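How a Game Remembers Where You Stopped

When you play a video game and turn it off, the game has to remember a lot. It needs to know which level you reached, how many coins you had, and where your character was standing. All of that is written into a save file. A save file is a small set of numbers and words kept in storage.

Two kinds of memory

A game console has two kinds of memory. The first is called working memory. It is very fast, and the game uses it while you play. When the power goes off, working memory is cleared.

The second kind is called storage. It is slower, but it keeps its contents with the power off. Saving a game means copying the important facts from working memory into storage. Loading a game means copying them back.

What goes into a save file

A game does not save a picture of the whole world. Every tree and wall in a level is already part of the game, so there is no need to store it again. The save file holds only the things that can change.

Take a game called Flavadora, in which a fox collects seeds in a valley. Its save file has entries like these:

Level: 6
Seeds: 254
Gate to Brokanus: open
Fox position across: 493
Fox position up: 500

When the file is loaded, the game builds level 6 in the usual way. Then it opens the gate, sets the seed counter to 254, and moves the fox to the right spot. The player sees the same valley as before.

The list of entries is called the game state. The programmer decides what belongs in it. If the programmer forgets the gate, the gate will be closed each time the game is loaded, even if you opened it earlier. That kind of mistake is called a bug.

Save points and autosave

Some games let you save at any time. Others let you save only at certain places, called save points. In Flavadora the save points are stone lamps. A save point makes the programmer's work simpler. The fox is always standing still beside a lamp, so the file does not need to record a jump that is half finished.

Many games also save without being asked. This is called autosave. It usually happens when you finish a level or enter a new area. A small symbol often turns in the corner of the screen while the file is being written.

Do not switch off the console while that symbol is showing. If the power stops in the middle, only part of the new file may be written. A file with missing or wrong parts is called corrupted.

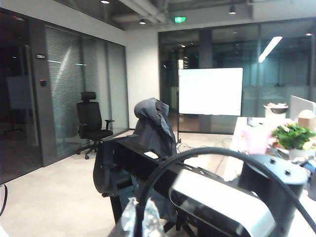
Programmers have to choose which details of a place are worth saving. A door that can be opened needs an entry, and so does a box that can be pushed. Real rooms can be sorted in the same way. A dark gray jacket draped over the back of a chair could be stored as one short entry, "jacket: on chair." The folds in the fabric would be left out, and the game would draw them the same way every time. If players could pick the jacket up, the entry would need a second possible value, such as "jacket: carried."

How a game checks its file

Before loading, a game can test whether the file is complete. One method is a checksum. The game adds up the numbers in the file and writes the total at the end. When the file is loaded, the game adds them up again. If the two totals are different, something in the file has changed, and the game may use an older copy instead.

Try it on paper

Write down 6, 254 and 493. Add them. The total is 753, and that is your checksum. Now ask a friend to change one of the numbers in secret. Add again and compare. A different total shows that a number was changed, but it does not show which one.

Words to know

Autosave: saving that the game does by itself.
Checksum: a total used to test a file for mistakes.
Corrupted: damaged, so that it cannot be read correctly.
Game state: all the facts that can change while you play.

Text: Oona Nurmi. Checked by Kauko Honkanen.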